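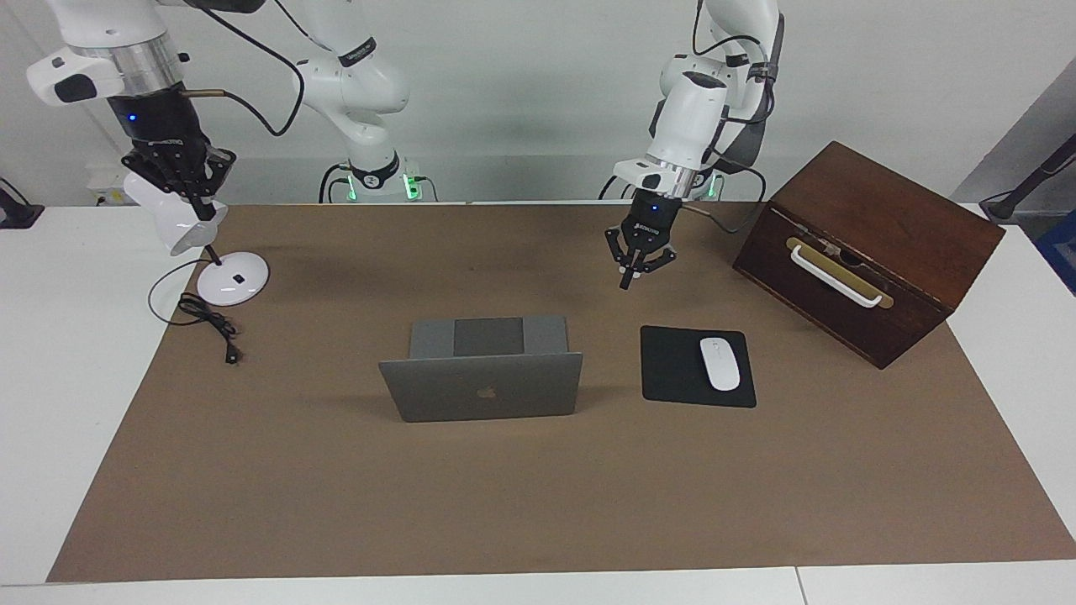
Kimutai Waweru preguntó en los comentarios de la entrega anterior por qué el planificador de Onier rechazaba trayectorias que en el visor parecían válidas, y si bastaba con subir el número de intentos. No basta. El rechazo procede casi siempre de la matriz de colisiones permitidas o del desfase entre las dos bases, y ambas cosas se corrigen antes de llamar al planificador.

Este tutorial cubre la configuración de una celda de dos brazos con objetos de escritorio: lámpara, portátil, ratón, caja. Se parte de Onier ya instalado y de los controladores de ambos brazos publicando estado articular. Las pinzas son paralelas, de dos dedos.

Requisitos

– Onier con el módulo de escena activado
– Descripción cinemática de los dos brazos en un único modelo
– Calibración extrínseca de la cámara fija
– Odera, para grabar y reproducir las ejecuciones

1. Unificar el sistema de referencia

Defina un marco llamado mesa, con el origen en el centro del tablero, el eje X hacia el frente y el Z hacia arriba. Las dos bases cuelgan de mesa como transformaciones estáticas. No encadene la base izquierda a la derecha: un error angular pequeño en la primera se convierte en milímetros de desviación en la segunda pinza.

En el fichero celda.yaml:

marco_raiz: mesa
brazos:
 derecho:
 padre: mesa
 prefijo: der_
 izquierdo:
 padre: mesa
 prefijo: izq_

Los prefijos son obligatorios. Sin ellos, el cargador fusiona las articulaciones homónimas y no emite ningún aviso. Las posiciones de las bases se leen de bases.yaml, que genera la herramienta de calibración.

Conviene recordar que derecho e izquierdo se refieren al robot. En una cámara colocada enfrente, el brazo derecho aparece a la izquierda de la imagen. Buena parte de los informes de error que recibimos se reducen a esta confusión.

2. Registrar el plano y los objetos

El tablero se declara como caja de colisión fija. Si hay un tapete encima, añada su grosor a la altura del tablero en lugar de crear otro objeto; dos superficies casi coplanares producen contactos espurios.

Para los objetos se usan primitivas:

Lámpara: cilindro bajo para la base, cápsula para el vástago y esfera para la cabeza. Tres cuerpos en un mismo grupo.
Portátil abierto: dos cajas delgadas unidas por la bisagra. El ángulo de la tapa se estima en cada captura, no se fija en el fichero.
Ratón y alfombrilla: una sola caja, salvo que la tarea consista en mover el ratón.
Caja de madera con asa: caja principal más un saliente para el asa.

Los cables quedan fuera del modelo de colisión. El módulo de percepción los etiqueta como deformables y el planificador solo los usa para penalizar puntos de apoyo. Si un cable de alimentación está enrollado sobre el tapete, aumente la penalización en esa zona con peso_deformable.

3. Ajustar la matriz de colisiones

Al cerrar la pinza sobre la cabeza de la lámpara, los dedos entran en contacto con un objeto de la escena y cualquier plan posterior parte de un estado en colisión. Es el caso que describía Kimutai Waweru. La secuencia correcta:

escena.permitir("der_dedos", "lampara_cabeza")
pinza.cerrar("der")
escena.adjuntar("lampara", "der_pinza")
plan = planificar("der", objetivo)

El permiso se limita a los dedos y a la cabeza. Si se extiende al grupo completo, el planificador aceptará trayectorias en las que la muñeca atraviesa el vástago.

Al adjuntar la lámpara, los tres cuerpos pasan a moverse con la pinza. Para orientar únicamente la cabeza, sustituya adjuntar por articular e indique la unión con el vástago.

4. Planificar con el segundo brazo en espera

Con un solo brazo activo, el otro debe figurar en la escena con su configuración real, leída en el momento de planificar. No use la postura de reposo del modelo. Una pinza detenida sobre la zona de la alfombrilla ocupa un volumen considerable y estrecha el paso por detrás del portátil.

plan = planificar("der", objetivo,
 congelar=["izq"],
 semilla=723,
 intentos=4)

La semilla fija permite repetir un fallo. Con cuatro intentos hay suficiente; si todos fracasan, el problema está en la escena. El valor por defecto de peso_deformable es 7 y rara vez hemos tenido que tocarlo, salvo en la celda de Tarville.

5. Comprobar antes de ejecutar

Lance la validación en seco:

onier validar --celda celda.yaml --plan ultimo

La salida indica el primer punto de la trayectoria en conflicto y el par de cuerpos implicado:

punto 189: der_muneca / portatil_tapa

Un conflicto con la tapa suele deberse a un ángulo de bisagra desactualizado. Repita la captura y vuelva a validar – no amplíe el margen de seguridad para ocultarlo ni lo reduzca para que el plan pase.

Grabe la ejecución con Odera desde el primer movimiento, incluidos los estados de ambas pinzas. Sin el estado del brazo en espera, la reproducción no detecta colisiones entre brazos.

Cambios respecto a la versión anterior

El parámetro congelar sustituye a brazo_fijo, que se retirará en octubre. El adaptador para Pradier todavía no admite articular; use adjuntar y divida el movimiento en dos tramos.

Última revisión: 2026-05-21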